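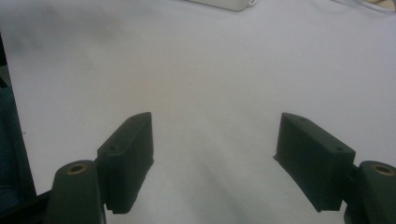

Figure 1. White surface with soft gray shading, darker toward the upper left.

Light Levels and Desk Color in the Brennan Reading Room

Project report, Design of Interior Spaces
Supervisor: Dorothy Naylor

Background

The Brennan reading room is on the north side of the building and is used mostly for quiet study. Last year the old brown desks along the window wall were replaced with white ones from Jarkow. The desks in the back half of the room were left as they were. This gave us a room with two kinds of desk under the same ceiling lights, and the project set out to find whether students notice the difference and whether it changes where they choose to sit.

Earlier class projects looked at noise and at chair height. Light had only come up in passing, in a comment that the back of the room felt "like evening at two in the afternoon."

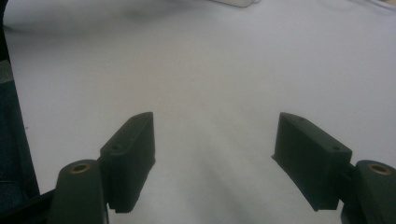
Philomena McGrath
Student, second year, Interior Design

Method

Readings were taken with a Muvano handheld light meter borrowed from the department. The meter was set flat on each desk with the sensor facing up. Readings were taken in the morning, at noon and at 4 p.m. on weekdays in March. Blinds were left the way we found them and their position was written down.

A short paper survey was left at the front desk, and 50 students filled it in. It asked where they were sitting, what they were working on, how long they had been there, and whether the light was too dim, too bright or fine. There was also a space for comments.

One problem with the method is that the meter measures light falling on the desk. It does not measure how much light the desk sends back up toward the reader. A white desk and a brown desk side by side can give the same reading and still look very different to the person sitting there. We did not have a meter that could do the second job well, so that part of the report depends on the survey.

Results

At the window desks the noon readings went up to 600 lux on clear days. The back desks stayed close to 300 lux at every time of day, with almost all of their light coming from the ceiling. By 4 p.m. the gap between the two areas was much smaller, and on one rainy Tuesday it was hard to tell them apart from the numbers alone.

Most people at the back desks called the light fine. The complaints about dim light came mainly from those reading printed books, and hardly at all from laptop users. At the window desks the complaints went the other way. Several students wrote that the white tops were tiring to look at in the morning. One wrote that she put her coat over the desk and worked on top of that.

The desks filled from the windows inward on cloudy days. On clear mornings people skipped the window seats and took the row behind them, where the desks are also white but get no direct sky light.

Discussion

The room is bright enough for most of the people using it. The trouble with the window desks seems to come from the pale tops and the open blinds together, and the blinds are the cheaper thing to change. They are Gulletti roller blinds that go either fully up or fully down, and the cord on the middle one sticks.

For the back of the room we suggest task lamps on the desks nearest the bookshelves, where printed material gets used most. We do not suggest replacing the brown desks yet. The survey was small, it covered only one month, and a repeat in the fall would show whether the same seats are avoided when the sun is lower.

Copies of the survey form and the full set of readings are in the department office.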